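Home Appliances and Food Preparation
Handout for Unit 2: The Toaster and the Work Surface
Prepared by Zuleica Quintana, with corrections from Emerson Magalhães

Please read these pages before the Friday class and bring them with you. We will use the words from this unit when we work at the tables. The pictures belong to section 1, and we will return to them in the exercise at the end.
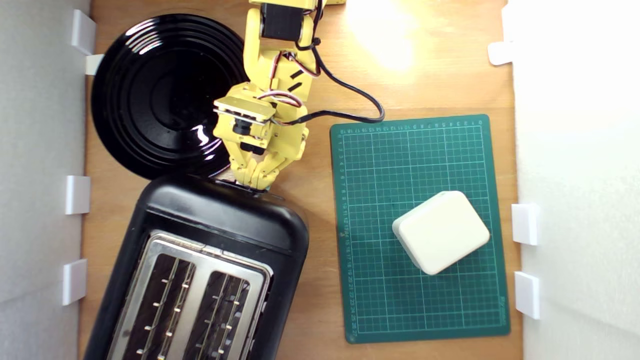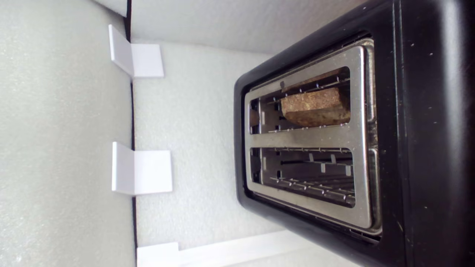
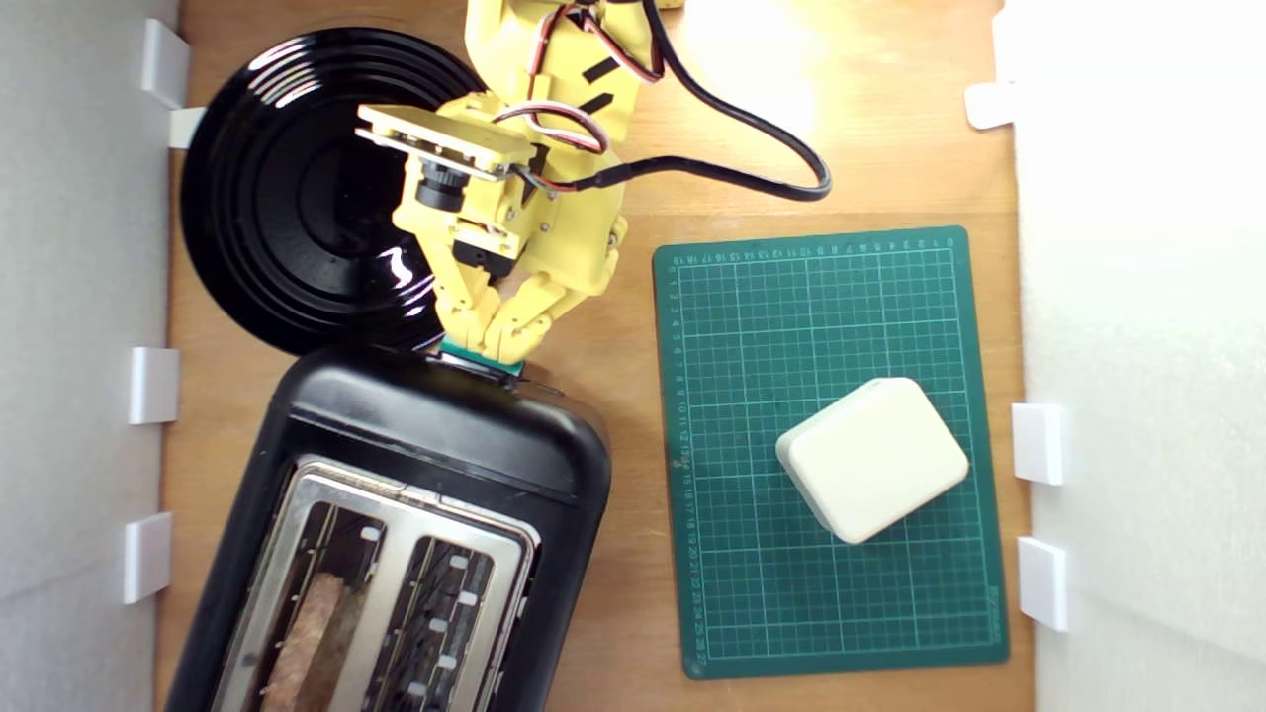

1. Parts of the two-slot toaster

The outer part is called the body or the casing. On many toasters it is plastic, and on others it is painted or polished metal. The black one in the pictures has a plastic body with a brushed metal plate on the top. Brushed metal has a soft shine and does not show fingerprints so much as polished metal does, but specks and small stains still remain on it, and they are seen best when the light comes from the side.

The slots are the two long openings. Inside each slot you will find the heating wires, which become red when the current passes, and the guard wires, which keep the bread away from them. Students often mix up these two in the written test. The heating wires make the heat. The guard wires hold the bread upright and do not make any heat, although they become hot from being near.

The divider is the piece of the top plate between one slot and the other. It collects crumbs more than any other part, and it is usually forgotten in the cleaning.

The lever lowers the bread. When the time is finished, a spring lifts the carriage again. The carriage is the small support under the bread, and you cannot see it well from above.

The crumb tray is at the bottom. Not every model has one. The Skatmont toasters in our kitchen have a tray that slides out from the back, and the old Echevarría has a small door underneath, which must be opened over the sink.

2. Bread in the slot

A slice should enter without force. If you have to push, the bread is too thick and it can stay caught under the guard wires when the carriage comes up. Brown bread with a coarse crumb is a good bread for learning, but it is more difficult to judge by color, as it was already dark before toasting. Look at the edges and use your nose.

With one slice only, the two slots do not always give the same result. On some models one slot is marked for a single slice, and you should use this one. If there is no mark, choose a side and write it in your notebook, so that you can compare your results next week.

Never take bread out with a knife or a fork. Unplug the toaster, let it cool, and then free the slice with wooden tongs.

3. Arranging the surface

A toaster needs free space above it and on its sides. Do not place it under a shelf or against a curtain. The cord must not pass over the slots or hang from the edge of the table.

The plate should be ready before the bread goes down. In the first and the third picture you see a round black plate near the toaster, on the left side of a light wooden tabletop. Notice how little distance there is between them. For one slice this is comfortable — the toast travels only a short way and the crumbs stay in one area. When you make toast for a full table, I prefer to leave a hand's width between plate and toaster, so that the plate does not get warm from the casing.

Dark plates show crumbs of white bread very clearly, and glossy ones show also every drop of butter. Wipe the rim before serving.

The first picture has a green cutting mat on the right. Mats of the self-healing type are made for craft work with a blade. In our kitchen we do not cut food on them, and we do not put hot things on them, as they can bend. For food use the white Storkari boards from the lower drawer.

4. Cleaning

Unplug first and wait until the metal is cold. Empty the crumb tray. Wipe the top plate in the direction of the brushed lines, with a cloth that is damp but not dripping. Dry it immediately. Use a dry pastry brush for the edges of the slots and for the divider. Water must never enter the slots, and neither should any spray. The Tiltari cleaner under the sink is for the tables only.

5. Exercise, to be written at home

a) Look at the second picture. Find the top plate, the divider, the guard wires and the slice of bread, and write one sentence for each.
b) Compare the first picture with the third. Describe the position of the toaster and of the plate, using near, behind, beside and above.
c) Explain the difference between a heating wire and a guard wire.
d) Write the cleaning steps for the toaster you have at home. If it has no crumb tray, say what you do in its place.

Maximum length: 2 pages. Please leave a wide margin for corrections and put your group letter at the top.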